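Hanging Things Back Up

I used to buy whatever hangers were cheapest, and oh, the sweaters I ruined! These days I keep thick plastic ones for anything heavy and save the thin ones for blouses and summer tops – they take up so much less room on the rail. Every July I go through the lot and toss any that have cracked.

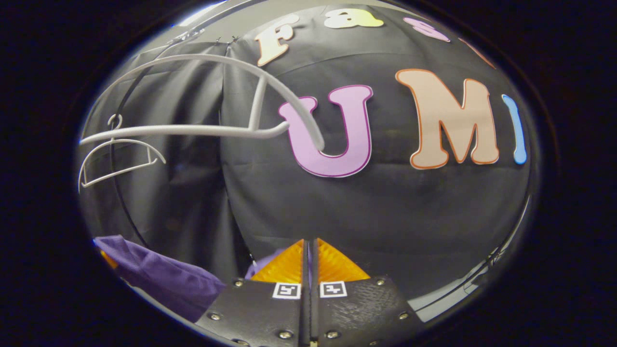 Do button the top button before you hang a shirt, too, and leave a little space between neighbors if you possibly can.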